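Frequently asked questions about the Tarkley residency

What is the residency, in a nutshell?
Every year we invite one artist or designer to live on the edge of the old brickfields for 15 weeks and make something with the people and the land they find there. It might be a path, a meal, a map, or a shelter for watching herons (we've had all of those, and we loved every one!).

Do I need to have worked outdoors before?
Not at all. Kohei Wada came to us from textile printing and had hardly owned a pair of boots, and his clay-dyed flags are still flying by the sluice.

Where would I be staying?
In the upstairs rooms at Stidthorpe, with a shared kitchen and a stove that takes a little patience in the mornings. The studio is 8 minutes away by bicycle, and you're welcome to borrow one of ours.

Is there money for materials?
Yes, up to $500, and Torquil Urquhart will gladly help you stretch it, as he knows every scrapyard and sawmill in the county.

Can visitors see the work?
Please do come! We open the studio and the fields for one long weekend in June, with soup, and the walk is fairly level if you keep to the upper bank.
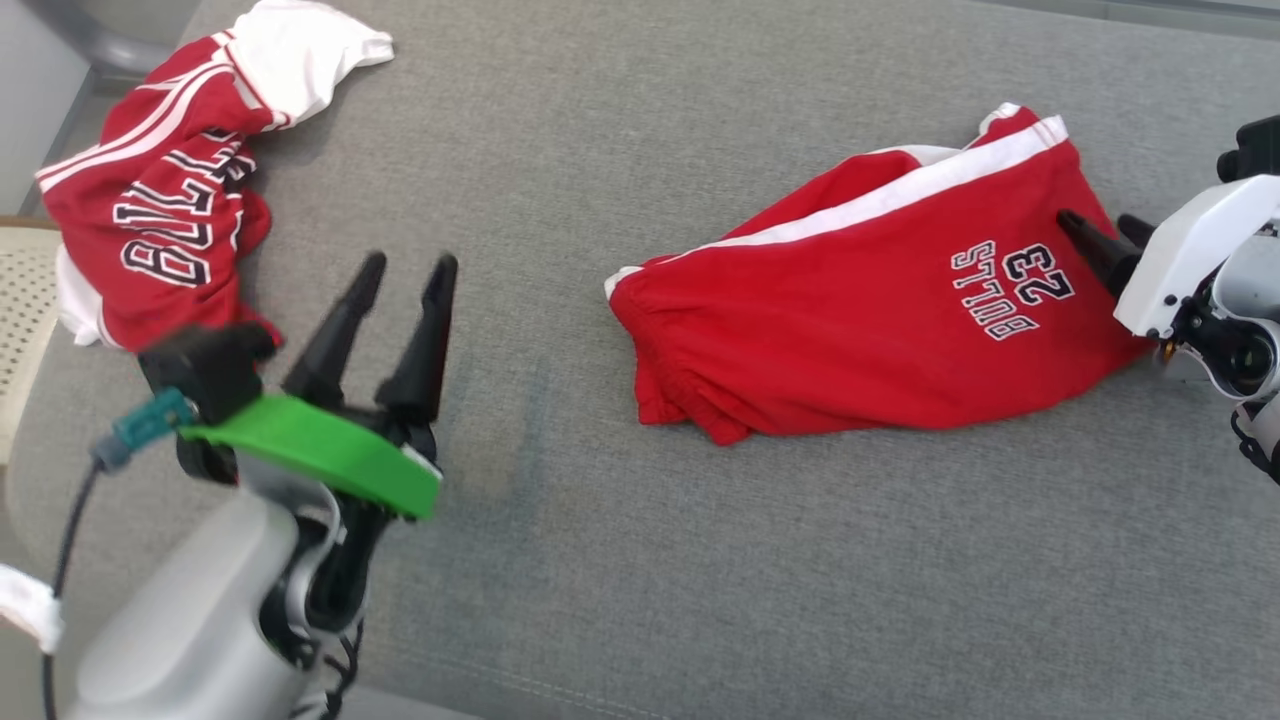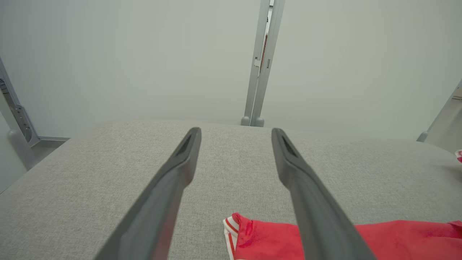 Tarkley, Saturday, December 8, 2018

We've just added the answers on lodging and materials, after so many of you wrote to ask. If yours is still missing, drop us a note and we'll write back as soon as we can.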